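Grultstead Healthy Corner Stores Pilot
Progress report to the Sorensen Fund
28 Aug 2019

Where we stand

The grant pays for fresh produce shelves in corner stores across Grultstead, plus a printed voucher that knocks a dollar off any fruit or vegetable purchase. We are past the halfway point and have 7 stores signed up. On paper that meets the target in the grant agreement. I would ask the Fund not to read too much into it. Signing up costs a store owner nothing, and two of the stores have so far stocked only onions and lemons, which they sold before we came along.

Vouchers

We printed 1000 vouchers in February and gave them out through the clinic on Farnska Street and the two elementary schools. To date 825 have left our hands and 120 have come back through a register. The interim summary we sent in spring called this "strong early uptake." I did not write that line and would not repeat it. Most of the returned vouchers came from one store, the one next to the bus depot, where the owner keeps a stack by the till and hands them to people who are already buying bananas. We can't show that any of those customers bought more fruit than they would have anyway.

The schools say the vouchers went home in backpacks. I have seen what else goes home in backpacks and I don't expect much from that route. For the next print run we want to give them out at the register only, and to ask each shopper one question: did you plan to buy this today?

Deliveries

Harnetti remains our wholesaler. Prices have held, but the Tuesday truck is often late, and a store that gets its greens at four in the afternoon has missed the lunch crowd and marks them down the next morning. Harnetti has offered an earlier slot if we raise the minimum order. We have not agreed to this. A bigger order means more waste in the smaller stores, and waste is already the main complaint we hear from owners.

We still have no good waste numbers. The log sheets come back half filled in, or filled in all at once with the same pen.

Tasting tables and handouts

The grant agreement asks for "awareness activities," so we held tasting tables at three stores over the summer. People were friendly and ate the samples. Whether anyone changed what they cook at home is a separate matter, and we have no way of knowing. The handout has been redone in larger type, with the recipes cut down to one side of the page. Its storage advice now says to keep fruit out where people will see it, in an open-weave basket or a bowl, and to move it to the refrigerator once it is ripe.
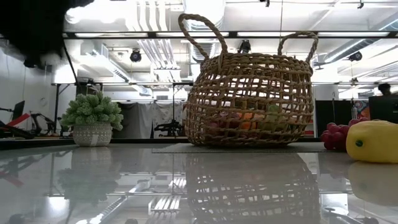
Spending

We are under budget on printing and over on refrigeration. The used cooler bought for the depot store needed a new compressor within weeks. We would like to move the leftover printing money across to cover it and need the Fund's written approval to do so.

What we want to do next

Stop recruiting stores until the current ones carry a real range. Replace the log sheets with a short weekly phone call. Drop the school vouchers. If sales at the depot store look no different by the end of the grant, we will say so in the final report and will not ask for a second year on the same plan.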